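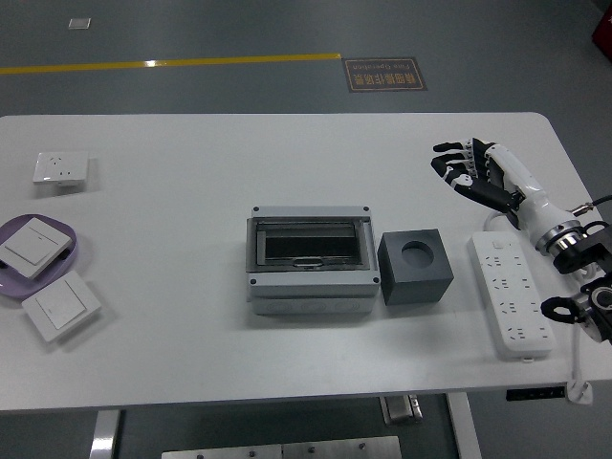

Electrical Basics Club – Member Stories

I had wanted to sit down with Reet Navickas for ages, mostly because every time I ask somebody in the club how they learned to fit a light switch, they say "Oh, Reet showed me." So one evening in September I finally cornered her with a pot of coffee and a plate of ginger cookies, and we talked for so long that the coffee went cold twice.

Reet has taught the beginners' table for years now. If you haven't been, it's a plain white table with household electrical parts on it – switch panels, a socket panel, a power strip, a distribution box – and none of it is wired to anything. You pick things up. You turn them over. That's the first lesson, and some people get a little impatient with it.

"They want a screwdriver in the first five minutes," she told me, laughing. "I say, hold the switch. Press it. Look at the back. You have lived with this thing next to your door your whole life and you've never seen the back of it!"

I had to admit she was right about me. I'd painted around our hallway switch three times and couldn't have told you what was behind the plate.

She likes the big rockers best for teaching, the kind where the button is most of the panel. "You can hit them with your elbow when you're carrying laundry," she said. "My mother had tiny toggles, and we were always feeling along the wall in the dark." She puts two panels out at a time so that people can work in pairs, and she's fond of her lavender tray, which she uses for small parts. I asked if the color meant anything. "It was the one left in the store," she said. Okay then!

We got onto the subject of distribution boxes, and this is where she really warmed up. The one on the beginners' table is gray with a clear hinged cover, and she thinks a see-through cover is worth paying a little more for. Her own at home is a Schwaiger with a solid door, and she says she opens it with a flashlight in her teeth.

"With a clear one you look before you touch," she said. "People forget that looking is part of the job. I make them sit there and tell me what they see in the box. If they say 'nothing, it's dark in there,' fine, then we get a lamp and look again."

The Helar catalog she orders from has 582 pages, and she has read (she swears) all of the ones about enclosures. She pulled it out of her bag to show me. It had sticky notes all down the side and a coffee ring on the cover, and she flipped straight to a page of lid screws as if it were a family album. "Four screws, one in each corner, and you loosen them a bit at a time," she said. "Don't take one all the way out and then start on the next. The lid tips and you're chasing screws under the fridge."

I asked what beginners get wrong most often, and I was expecting something dramatic. She said power strips.

"They plug a strip into a strip into a strip. Then a heater! I had a neighbor in my old building with three of them behind the couch, and the couch was pushed right up against them." She shook her head and took another cookie. Her rule is one strip, straight into the wall, nothing that heats, and no rug over the cord. She likes a long strip with a switch of its own, and she wants the switch where you can reach it without lying on the floor.

She's also picky about cords. At home she runs them down the back of the desk and holds them with Zollimex clips, the 50-pack, which she buys every other year. At a teaching table she isn't bothered. "Let it hang," she said. "They should see how long it is. People buy one too short and then they stretch it across the doorway."

Reet came to all this sideways. She was 18 when she got a summer job in the stockroom at Drillen, back when they still had the shop by the train station, and her first task was to count wall plates. She remembers the number, too. "3792 white ones. I counted them twice because the manager didn't believe me the first time." After that she started asking the electricians who came in what they were buying and why, and one of them let her tag along on jobs until she signed up for a proper course.

I wondered if she ever gets tired of teaching the same first lesson. She thought about it for a good while.

"No, because the people aren't the same," she said. "Last spring I had a retired baker who was so careful with his hands, he lined up every screw by size without my asking. Then a young couple who argued about which way up the switch goes for the entire evening. They came back, though."

For anybody thinking of joining, she had some practical advice. Wear sleeves you can push up. Bring your reading glasses, even if you think you don't need them. And please don't open anything on your own wall after one evening at the table – the club teaches you to recognize the parts and to talk sensibly with a licensed electrician, and Reet is very firm about where that stops. "Turn it off at the box and call somebody," she said. "I still call somebody for some things."

She took the last two cookies home in a napkin. I've since bought one long power strip and thrown out two short ones, and I finally had our hallway switch replaced by a professional. It's a big rocker. I've hit it with my elbow every day this week.

Comments (3)

garden_lane: The strip into a strip into a strip is my brother's entire garage. Sending him this.

Mo T.: I was in Reet's group last winter and she made me describe a socket panel for ten minutes. Best evening out I'd had in a while. Does anybody know if there's a waiting list for the next round?

pillowcase: Which ginger cookies, please?

Related
How to read the label on a power strip
Sorting the screw drawer
Member stories: from stockroom to workshop

Get our club newsletter once a month. Enter your email to sign up. You can unsubscribe at any time.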